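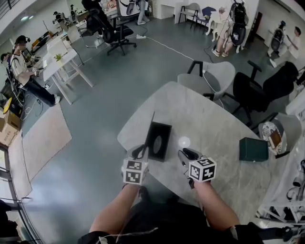 Call for Participants: Everyday Table Tasks Study

Rosta is seeking adult participants for a study of how people handle common household and office items while seated at a table. Sessions are held at our Grustatthorpe office, in a shared work room where other staff and participants will be present.

What participation involves

Participants attend one session of 107 minutes, including a rest break. They sit at a table and pick up, move and put down ordinary articles such as tissue boxes and small cartons. Instruction is given on arrival and no previous experience is required. Participants work at their own pace and may stop at any time without giving a reason.

Who may apply

Applicants must be 18 or older, have comfortable use of both hands and be able to sit for 60 minutes without a break. Those who have had a wrist, elbow or shoulder injury in the past 2 months are asked to wait until they have recovered. Left-handed applicants are particularly encouraged.

Payment and expenses

Participants receive an honorarium of $60, paid by bank transfer after the session. Public transit fares within Grustatthorpe will be reimbursed on presentation of a receipt.

How to apply

Application forms are available at the Rosta front desk or by mail on request. Completed forms must be received by the end of November. Please indicate your preferred time of day and any seating or access requirements. Personal information will be held in confidence and used only for the administration of the study.

Related notices
Research Assistant, Rivera Office (part-time)
Participants Wanted: Kitchen Storage Survey, Skovness
Room Bookings and Visitor Parking, Grustatthorpe
Honorarium Payments: Forms and Deadlines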